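Home Browse Kitchen & Dining Cleaning Members Log in

White table top has become yellow near the window, can it be cleaned?

Posted in July by slow_kettle in Cleaning
1760 views 8 shares

Good evening to all. I have a dining table with a white top, bought second hand when I moved to Neltmont. The seller told me it is from Zurnness, but there is no label under it, so I can't confirm. The surface is smooth and a little bit shiny, and I believe it is painted, but I am not certain of this either.

The table stands with one short side against the window. On this side the white has become yellow, like old paper. The other side is still a nice white. Where I had a fruit bowl for the whole winter there is a round place which is whiter than everything near it. Also there are two brownish rings from tea glasses, and these annoy me more than the yellow, to tell the truth.

I have tried until now: warm water with dish soap, then vinegar with water, then a spray called Wornex which my neighbour gave me. The soap removed some grease. The vinegar did nothing. After the Wornex I thought it was better, but in the morning light it was the same as before.

My wish is to keep the table. Is there a way to bring back the white, or must I paint it? I live in a small flat, without a balcony, so please don't propose something with a strong smell.

6 comments

-----

marrow_and_leek
Member, 2612 posts

I think you have two different problems, and it is better to separate them.

The tea rings are a stain. The yellow near the window is from the sun, and the round white place under your fruit bowl shows this quite clearly. The bowl has protected the paint. Such yellow is inside the paint and no cleaner will take it away, it doesn't matter how expensive is the bottle.

For the rings, take baking soda and a few drops of water and mix until it is like toothpaste. Put it on the ring with a finger, leave it for ten minutes, and wipe with a soft wet cloth. Don't press. Then rinse with clean water two times, or you will have a white dust on your sleeves for the next days. Try first in a corner at the underside. If the cloth gets white from the paint, stop at once.

For the yellow you can turn the table, so that the other short side gets the sun. After one or two summers the two sides should look more similar. It sounds like a lazy advice but I did it with my own desk and I am satisfied. A thin curtain helps as well.

If after all this you want to paint, wash off every trace of polish before. I once painted over old furniture wax and the paint came away in long pieces like skin from boiled milk.

Helpful (31) Reply

-----

oakhatch
Member

just put a tablecloth

Helpful (4) Reply

-----

pale_blue_jug
Member

I agree with most of the first answer, but I would like to add something about the painting, as I made this work last spring in a flat with one small window.

There are water-based paints for furniture which have very little smell. I bought mine at Vidal, in the satin finish. The man in the shop recommended a primer against stains, and I was glad that I listened, my old coffee marks did not come through. Please ask specially for this kind of primer. The usual one for walls is not enough.

The order I followed:

Wash with dish soap, rinse, let it dry until the next day.
Sand by hand, very lightly, with fine paper. Please don't buy the 100 grit, it leaves scratches which you will see through the paint.
Wipe away the dust with a damp cloth.
One coat of primer, then two thin coats of paint with a foam roller.

Between the coats I waited one night. The tin says less, but my flat is humid. After the last coat I didn't put anything heavy on the table for two weeks, and hot cups only on a coaster, also today.

It is also important to work with the light coming from the side. With the lamp directly over the table I missed a whole strip near the edge and discovered it at breakfast.

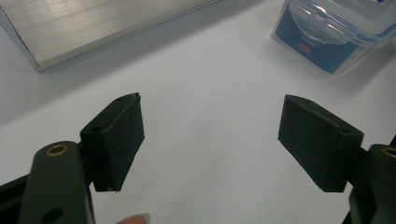

slow_kettle: Can I use the baking soda paste on the rings now, and paint the table later?

pale_blue_jug: You can do it in this order. Rinse the paste off very well and let the top dry completely before you sand it, otherwise the powder which remains can make small rough points under the primer.

slow_kettle: Thank you, then I start with the rings and turn the table at the weekend. I will look at the primers in Vidal also, in case the yellow continues to disturb me.

Helpful (17) Reply

Related Back to Cleaning Report a problem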